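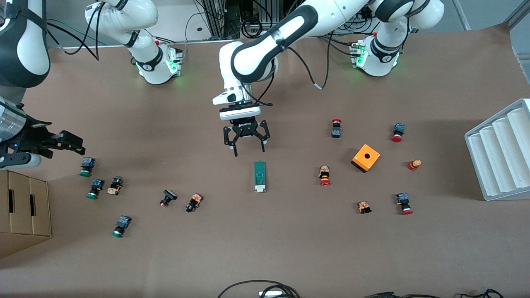
By Kai Pfeiffer, Skerneo
Posted 26/07/2022 in Press releases

Skerneo shares first results from its two-finger gripper comparison

Skerneo is very pleased to share the first results of a bench comparison that has kept our workshop at Wegener Yard happily busy over 30 working days. We set out to learn how much difference a change of gripper, a change of camera position and a change of controller settings would each make when a pair of robot arms has to pick small, awkward electrical parts off an open table. The short version is that the fingers mattered less than we thought and the camera mattered a good deal more, but we hope you'll stay for the long version, as a lot of care went into it and the details are where most of the use lies.

The comparison covered 1110 grasps in all, made on 18 kinds of object. Most of these were the sort of thing that anyone who builds control panels will know well: push buttons with their contact blocks, an enclosure box, connectors and strips of circuit board. We also kept a few things that have no place in a control panel at all, a toy car among them, so that the arms would now and then meet a shape that none of our settings had been tuned for. Several customers had asked us for precisely that, and we are glad they did.

What was compared

Two designs of gripper were tried. The first is the Galtisa, a linkage gripper with two fingers, which we have been developing at Skerneo and which is now on its third revision. The second is the older screw-driven gripper that we have fitted to customer benches for years and that many of you will have met in one form or another. Both close on a part from two sides, and both were given the same finger pads, cut from the same sheet, so that we were comparing the mechanisms and leaving rubber out of it.

The camera was tried in two places as well. In the first arrangement, the arms worked only from a fixed camera looking over the bench. In the second, that camera was joined by a small one on each wrist, close enough to the fingers to follow the last part of the approach. The arms ran throughout on our Hitelance controller, with two groups of settings, a gentle one and a brisk one, which differ mainly in how quickly the fingers close and how soon they decide that they have met something.

Parts were put down by hand and without much ceremony. We did try neat rows to begin with, and the results were so flattering that we threw them out and started again. A button that stands on its contact block with clear space on every side is an easy thing to pick up. The same button on its side, with its neighbour a finger's width away, is a different job, and it is the job that people ring us about.

Fingers

On upright buttons there was very little between the two grippers. Either would take hold of the body cleanly, and either could be trusted to let go again in the same place. The difference showed itself on parts lying down. The Galtisa's fingers carry on moving for a short way after one of them has touched, and this lets a round part settle into the middle of the grip before it is squeezed. The screw-driven gripper pushes with both sides at once and is rather less forgiving, so a part that lay off centre was often nudged along the table before it was held. It was usually held in the end, and we counted those as grasps, but they were slower and the part finished up at an angle that the next step had to put right.

In fairness to the older design, it did better with the enclosure box. A wide, square object asks for a steady, straight closing motion and plenty of opening, and the screw drive has both. The Galtisa managed the box from a corner more readily than from its flat sides, and we are widening its stroke in the next revision as a direct result. Customers who mainly handle boxes have no reason to change what they have, and we will gladly say so if they ask.

Mushroom-head buttons caught out both designs. The head is wider than what sits below it, and a grip taken on the rim can feel perfectly sound to the controller and then roll away as the arm lifts. We ended up teaching the arms to go for the block end wherever they could see it, and that small change in habit did more good than any of the finger shapes we had drawn up over the winter.

Cameras

Adding the wrist cameras was the most useful single thing we did. From a fixed position, the arm itself gets in the way at the very moment you would most like to see the part, and the controller has to carry on from what it last knew. With a camera at the wrist, a part that had shifted during the approach could be noticed and followed. The benefit was greatest on the thin pieces, where a small error sideways is the whole width of the thing you are reaching for.

There is a price, naturally. A wrist camera adds a cable that has to be led along the arm without pulling, and we went through several ways of doing this before we found one we liked. It also sees the gripper's own shadow, and in our early runs the software took the edge of a shadow for the edge of a part often enough to be a nuisance. Softer overhead lighting cured most of it, as did a plain table covering, and we now suggest both to anyone planning a bench of this kind. Neither costs much, and both are far pleasanter to live with than an afternoon of adjusting thresholds.

Controller settings

The gentle settings on the Hitelance were kinder to circuit board strips and to anything with exposed pins. The brisk settings were quicker on the buttons and did them no harm that we could find. We had rather hoped for one group of settings that would serve for everything, and we have not got one. For the moment the controller picks between the two from the kind of part it believes it is looking at, and falls back to gentle if it is unsure. That fallback is switched on as supplied, and we would ask customers to leave it on until they know their own parts well.

We checked the finger screws and the wrist mounting after every 100 grasps. On the screw-driven gripper nothing had moved. On the Galtisa, one pivot screw had worked very slightly loose by the second check, and it has been fitted with a locking washer ever since with no further trouble. Galtisas sent out from now on will have the washer as standard, and anyone who already has one on the bench is welcome to a free set by post.
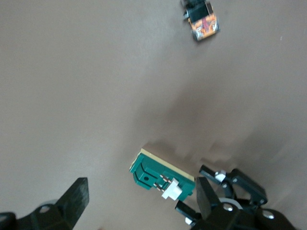
Can the same gripper be used for sturdy push buttons and for parts with fine metal pins?

It can, provided that the closing speed and force are set to suit each kind of part and the fingers take hold of the plastic body, well away from the pins. We would start with the gentle settings, try the grip on a spare part, and only then think about going faster.

Two arms or one

Visitors often wonder about the second arm, so we ought to say something about it. Nearly all of the grasps were made by one arm at a time. The second was there for parts that could not be picked up in the attitude we wanted, which had to be lifted by one gripper and turned over into the other. Handing over a button went well with either design. Handing over a strip of board was harder, as there is only so much edge to go round and two pairs of fingers take up a good deal of it. We have left the handover results out of the main figures and will write them up separately once we are happier with them.

What comes next

A second round is planned for November. It will use the wider Galtisa, the locking washers and a revised wrist bracket that keeps the camera clear of the linkage when the fingers are fully open. We would also like to try longer fingers for reaching down into boxes, which was outside this round and has been the most common request from those who have been round to see us. The older gripper will be there too, on the same terms as before, and any customer with a third design they would like to see beside it should please get in touch in good time, since each new mounting plate takes us a little while to make.

Anyone who builds, wires or repairs panels is warmly invited to send us parts. Worn ones are fine, odd ones are better, and a handful of each is plenty. We can return them afterwards if you put a note in with them, and we will tell you how they got on.

The grasp records, the drawings for the finger pads and both groups of Hitelance settings can be had on request, free of charge. Visits to the bench at Wegener Yard can be arranged with a few days' notice, usually in the mornings, and there is always tea.

About Skerneo

Skerneo designs and fits grippers, mountings and controllers for small robot benches. Its products include the Galtisa gripper and the Hitelance controller.

Press contact: Kai Pfeiffer, Skerneo, Wegener Yard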